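How Do You Look After a Robot's Hands?

Wiggle your fingers. Go on, all of them! Now make a fist, open it again, and touch your thumb to your pinky. You just did something that takes a robot a whole lot of parts, wires and careful looking after.

Today we're going to meet a robot called Nurmi. Nurmi has two arms, two black hands and a white table to work at, and it lives in a workshop in a town called Godby. Its job is to practice moving food and dishes from one place to another. That might sound easy, but try it while wearing thick mittens and you'll start to see the problem.

Two people take care of Nurmi. Venla Suominen fixes the parts you can touch, like joints and screws and cables. Anil Kamath works on the computer program that tells the hands what to do. They start at 8 in the morning, before Nurmi moves at all.

First, everything off!

The very first job of the day is making sure the power is off. Robot arms are strong, and they don't know that your hand is in the way. So Venla turns a big switch, takes out the key and puts it in her pocket. Now the robot can't start until she puts the key back. Grown-ups who fix machines all over the world do something like this. It's called a lockout, and it's the most important rule in the workshop.

Then comes the wiping. Robot fingers get dirty, just like yours! Crumbs and sugar are the worst. If a bit of sticky icing gets into a finger joint, the finger starts to move slowly, or it stops halfway. Venla uses a soft cloth for the big parts and a tiny brush (it looks a lot like a toothbrush) for the gaps between the finger pieces.

The bendy bits

Look at one of your own fingers. It bends in more than one place, and each of those places is a joint. Robot fingers have joints too. Venla bends every one of them gently with her own hand, one after the other, and she feels for anything that's scratchy or stiff or too loose. She says a good joint feels like a door that's just been oiled.

There are 21 checks on her list for each hand, and she ticks them off with a pencil. Joints, fingertips, screws, the wrist, the cable. Yes, she has done it hundreds of times. She still uses the list! When you know a job really well it's easy to skip a step without noticing.

The cable gets a check all of its own. Power and messages travel along cables like that one. Every time the arm turns, the cable moves too, and if it's pulled too tight it can wear out or even snap. So Venla leaves a little bit of slack, which means some extra length for it to move around in. Last October she found a cable on the left arm that had rubbed against a screw until the outside was nearly worn through. She changed it that same afternoon.

Teaching the hands where they are

Here's a strange thing. When Nurmi first wakes up, it doesn't know exactly where its fingers are! You can close your eyes and touch your nose because your body keeps track of your hand. A robot needs some help with that.

Anil's part of the morning is called calibration (say it like this: kal-ih-BRAY-shun). It means checking that what the robot thinks matches what's really true. He tells each finger to open all the way, then close all the way, and the computer measures how far it went. A full circle is 360 degrees. No finger needs to bend nearly that far, but the computer uses degrees to measure every bend, even the little ones. If a finger is supposed to be straight and it's off by 2 degrees, Anil types in a correction and tries again.

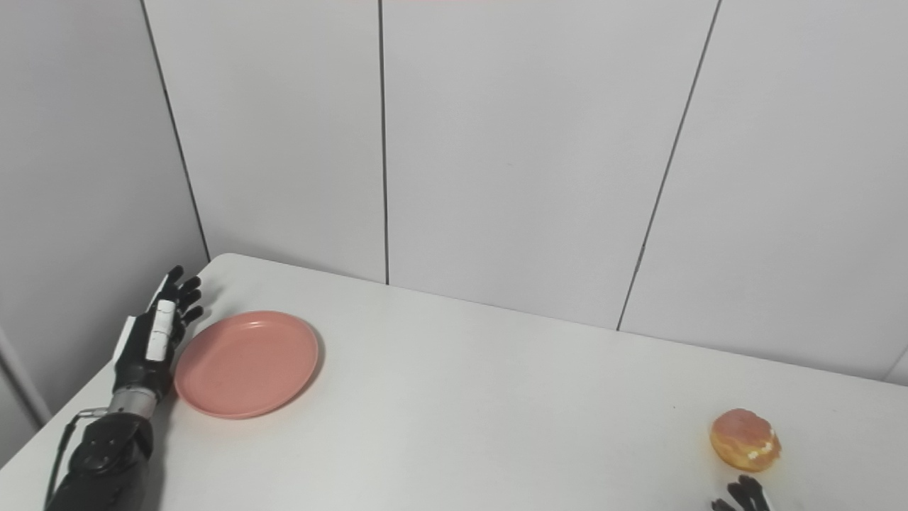 Why do 2 little degrees matter? Think about picking up a doughnut. Squeeze too hard and the filling squirts out. Squeeze too gently and it drops. If one finger arrives a bit early, it gives the doughnut a push and the whole thing slides away across the table. A plate is tricky in a different way, because it's flat and thin, and the fingers have to find the rim. Both hands need to be set up well, or one of them will keep making mistakes that the other doesn't.

Nurmi's practice log goes all the way up to try number 245 with a doughnut. Plenty of those tries went wrong! Anil writes down what happened every time, even the really messy ones, and those notes help him work out which finger to adjust next.

When something breaks

Sometimes a part wears out, and that's fine. Venla keeps spare fingers in a drawer with labels on it. Swapping one goes like this: power off, key in pocket, cable unplugged, two small screws out, old finger off, new finger on. Then all those steps happen again backward. After that Anil has to calibrate the new finger, even if it looks exactly like the old one.

The old finger doesn't go in the trash. Venla takes it apart at her bench to see what wore down, and she saves any pieces that are still good.

Try it at home

You'll need a plastic plate, a soft bread roll and a pair of thick winter gloves. Put the gloves on and move the roll from the table to the plate without squashing it. Now try again using only your thumb and one finger. Which way was easier? Try it with your other hand, too, and see if it's as good at the job as the first one.

Words to know

Joint: a place where something bends.
Lockout: turning a machine off so that it can't be started by mistake.
Slack: extra length in a cable or rope.
Calibration: checking a machine against what's real and fixing any difference.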